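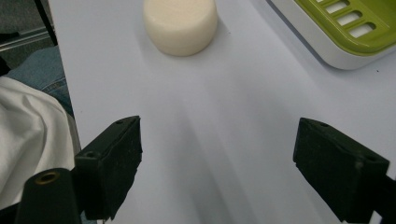 Fikasar household chores set

Version 7, dated 2020-05-01
Maintained by the Usent group, Gostelgate

Summary

Fikasar is a collection of short recordings of small jobs around the house, made with a hand-held two-finger gripper. We put it together to get a fair answer to a plain question: which of these jobs can a machine be trusted with yet? The short answer is few of them. The longer answer is in the results section.

What is in it

The set covers 39 chores. Most are pick-and-place jobs at a table or worktop: putting a bar of soap in its dish, standing a cup upright, moving a sponge from one side of the sink to the other. A smaller group needs two steps in a fixed order, such as opening a drawer and then putting a spoon in it. Folding and wiping are included but should be treated as trial material.

Each chore has 50 recordings. A recording starts with the fingers open and ends when they have let go and moved clear.

The soap chore

People ask about this one more than any other. The bar is round and cream-coloured with rounded edges, and the dish has a white outer part and a lime-green insert with drainage slots. The bar must end up flat on the insert. Resting on the rim counts as a failure, and so does pushing the dish along the table with the bar.

Results so far

The Mensah baseline is a small model trained on this set alone. On the soap chore it managed 82 per cent with a dry bar on a plain table. We have not published a figure for a wet bar, as the test was stopped early when the fingers kept losing their hold. Cups and sponges do better than soap. Drawers do worse, mainly at the handle.

None of this amounts to a machine that can tidy a bathroom. The baseline does one job at a time, starting from a layout much like those it was trained on, with someone standing by to reset things after a miss.

Known problems

Lighting is uneven between sessions, and hard shadows on pale tabletops sometimes confuse the baseline.
Clothing and cloths show up at the edges of some views. We have left them in.
Finger pads wear with use, and the state of the pads is not recorded.
Left-handed recordings are under-represented.

Splits

Training and test recordings are divided by session. Please do not reshuffle them, or the scores will come out too high.

Changes planned

Wet soap and soft packaging are due in October. The drawer recordings will be redone with a second type of handle at the same time.

Terms of use

Free for research and teaching. Ask us before using it in a product. Corrections to the labels are welcome and should give the chore name and recording number.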